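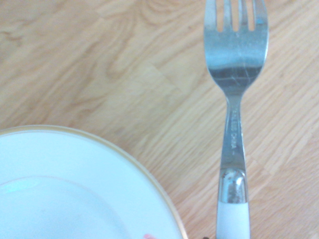
May 20, 2025

Projection booth, Radwan Hall. Shorts program, second tech day.

Started with the picture, since the picture is what people complain about first. Throw is fine. The left edge of the screen is still soft, as it was in March, when we blamed the lens. Swapped the lens. Left edge still soft. Measured the screen frame and it leans back at that side by the thickness of my thumb. Apologies to the lens.

Fix for now: folded gaffer tape behind the lower left foot, then refocus on the middle and leave it alone. Whoever opens up tomorrow, please don't "just touch up" the focus during the opening film. It's meant to look like that. The director shot it through a shower door.

Files. All the shorts are now on the playback drive except the Brallton one, which came in again with the same name as the last version and the same version before that. Three files called FINAL. I sorted them by size. The one that plays with sound is 1709 MB, so it's the winner and has been renamed so a person can tell. The other two are in a folder called NO.

Sundis (the animated one, paper birds) has a frame rate all its own. Played it straight and the birds stuttered at every pan. Converted it overnight, checked it this morning, pans are smooth, but the end credits now run four frames long and the last name hangs over black. Gebremedhin says leave it, it's his name.

Sound. Ran pink noise through each speaker, then all of them. Right rear was dead. Traced it to the patch panel, where somebody had labeled the socket RIGHT REAR and plugged in the lobby. So the lobby has been getting the right rear channel of everything, possibly for months. That would explain the question from the box office about why it rains out there during matinees. Repatched, relabeled, lobby is quiet again. I sort of miss it.

There's a hum at low level when the house lights are dimmed to half. Gone at full, gone at zero. Tried:
- different power strip, no change
- lifting the amp off the rack rail, no change
- turning the dimmer to slightly less than half, hum gone
Pencil mark on the dimmer now. "Half" means the pencil mark.

Loudness is all over the place between films. Sukavex opens with a minute of near silence and then a brass band. Pulled it down 4 dB and it's still a brass band. Everything else got nudged toward the middle, notes are on the sheet by the player. I didn't touch the dialogue in the kitchen drama because it mumbles on purpose, according to the email, which was long.

Subtitles. Two of the films have burned-in ones, the rest are separate files. The separate ones sit too low, and anyone behind a tall person is going to be guessing. Moved them up a line. In the fishing documentary that puts them across the fisherman's chin in close-up. Moved them back down for that film only. Tall people will have to slouch.

Run-through with Gebremedhin after lunch. He sat in the back row, I stayed in the booth, and we shouted. Total running time with gaps comes out longer than the printed program says, because the printed program forgot that gaps exist. I could cut the black between films from five seconds to two, but it felt rude in practice, the sad one ended and bang, brass band. Put it back to five. Also swapped Sukavex and the paper birds so the sad one has something gentle after it. The programmer has agreed to this by text, with a thumbs up, which I am treating as a signed contract. The printed order is now wrong as well as the printed length.

Lamp reads 1270 hours. The replacement notice comes on at 2420, so we're good for this festival and most likely the next, and the spare can stay in its box under the bench where I keep kicking it.

Open items:
- intro slide has the old sponsor logo, waiting on the new one
- booth window needs cleaning, inside and out. Outside needs the ladder, and the ladder is at the outdoor screening
- talkback mic crackles when the cable is moved. Don't move the cable
- backup drive copied but only the first half checked
- find out who labels things

Gebremedhin wants to try the whole reel once more with the doors open to see how bad the street noise gets. I said after the bins have been collected. He said the bins are the point. Doing it at four, I've got the log sheet and the good headphones.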